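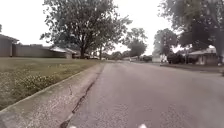
How to book a room in a small guesthouse and get the one you want

Last updated: February

Small guesthouses don't work like chain hotels. There may be five rooms or there may be 16, and no two of them will be the same size or face the same way. The price list often hides this. At the Mirkell, where I have stayed more times than anywhere else, the cheapest double and the dearest double share a landing, and I would take the cheap one every time. What follows is the method I use now. It takes an evening.

1. Find the house's own website

Search for the name of the house and the town together. Booking sites will fill the top of the page, so scroll past them. If you can't find a site, look for a phone number on a map listing. Write down the phone number and the email address before you do anything else.

Check that the site is still looked after. A breakfast menu with last year's prices on it is fine. A booking calendar that stops two summers ago means you should ring.

2. Work out which room is which

Read the room descriptions in full and put them side by side. Note these for each room:

- the floor it is on, and whether there is a lift
- the bed size in centimetres (a "double" can be anything from 120 to 160)
- bath, shower or both, and whether the bathroom is across the corridor
- street side or garden side
- what is underneath it

People forget the last one. A room over the kitchen wakes up at six when the bread goes in. A room over the bar goes to sleep when the bar does.

Then read guest reviews, but only for room names or numbers. Search the page for "room" and skip the rest. At the Rikari I found four separate people complaining about the pipes in the same top-floor single, and no complaints at all about the room next door.

3. Ask before you book

Send a short email. Owners answer short emails. Mine usually goes like this:

"Hello, I would like to stay for three nights from the 9th, two adults. Is the garden room on the first floor free? If not, which of your rooms is the quietest? What would the price be if I book directly with you, with breakfast?"

Give your arrival time if it will be after 8 pm. Many small places have no night desk, and somebody has to wait up or leave a key in a box.

If you hear nothing in two days, phone. Mid-afternoon is best. Before eleven they are doing breakfasts and departures, and from five they are dealing with arrivals.

4. Compare the full price

Add everything up for the whole stay before comparing it with the booking site:

- the room
- breakfast for each person for each morning
- local tourist tax, which is often paid in cash on the day
- parking
- any charge for a cot, a dog or a late arrival

My last stay at the Kariuki came to 138 a night on the booking site without breakfast. The owner quoted me the same figure with breakfast and a parking space. Direct isn't always cheaper, though. If the site is lower, tell the owner the price and ask if they can match it. Some can't under their contract, and there is no point in arguing.

5. Read the cancellation terms

Look for the date after which you lose money, and how much. Small houses are often stricter than large ones. A month's notice in high season is common. If there is a deposit, ask whether it is refunded or moved to another stay.

Get the answer in writing, even if you booked by phone. One line in an email is enough.

6. Confirm the room by name

Your confirmation should show the name or number of the room. If it says only "double room", reply and ask for it to be added. Gönül Yaman, who ran the front desk at the Mindale for years, told me that unnamed bookings are given out last, from whatever is left when the others have been placed.

Reply again a few days before you travel with your arrival time.

7. When you arrive

Look at the room before you unpack. Run the shower, open the window and try the heating. If something is wrong, go down straight away and say so politely. At four in the afternoon there may be another room free. By nine there won't be.

Pay the tourist tax when you check in if they'll let you, and keep the receipt with your confirmation.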